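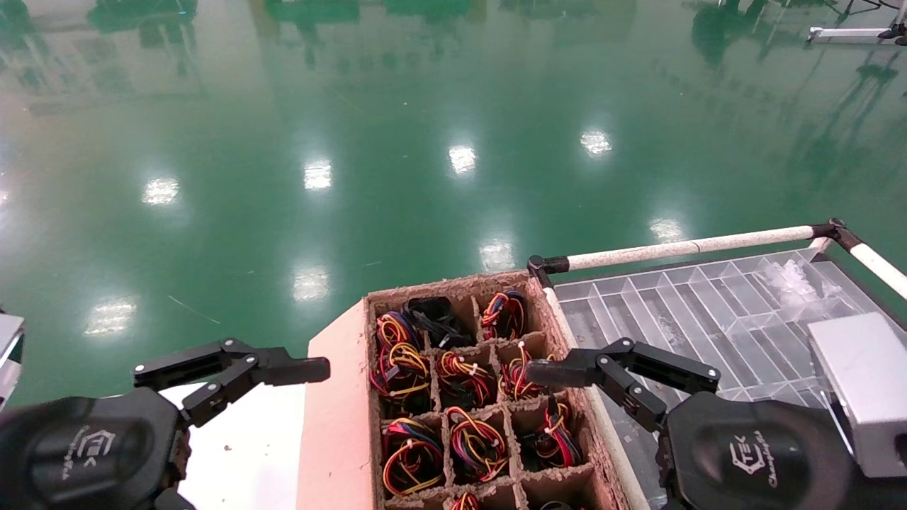
How to Report a Campaign Donation in Lirnby

Last updated 6/17/18

A candidate for any elected office in Lirnby must report donations to the town clerk. The steps apply to the candidate's own fund and to any group formed to support the campaign.

Before you start

You will need the donor's full name and home address, the amount, the date the money reached the account, and the method of payment. For a donation from a company, use the registered name. A check drawn on Aigner Holdings is reported under Aigner Holdings, even if the owner handed it over in person.

Step 1. Open a separate account

Campaign money may not pass through a personal account. Open the account before accepting the first donation and file Form 2 with the clerk. The form asks for the bank, the branch and the names of everyone who can sign.

Step 2. Check that the donor is allowed

Individuals must be registered to vote in the state. Companies must do business there. Donations from anonymous sources have to be returned or, if the sender can't be traced, paid over to the clerk within 60 days.

Step 3. Enter the donation

Log in to Indema, the town's filing system, and choose New Receipt. Enter one donation per line. Do not combine several gifts from the same donor; the system adds them up. If the donor's total passes $2000, a second screen opens and asks for occupation and employer. Both fields must be filled in before the line will save.

Step 4. Report goods and services

Free printing, office space and staff time count as donations. Enter them at the normal market price and attach an invoice or a written quote. If Mastum Print charges other customers full price for flyers and gives you half off, the discount is the donation.

Step 5. Submit

Reports are due on the last day of each month while the campaign is open. In November the report also serves as the closing statement and must show a final balance. Save the receipt number.

Correcting a report

Open the filed report, choose Amend and change the line. The original stays on public view next to the corrected version. An amendment made within 5 days of filing carries no late fee.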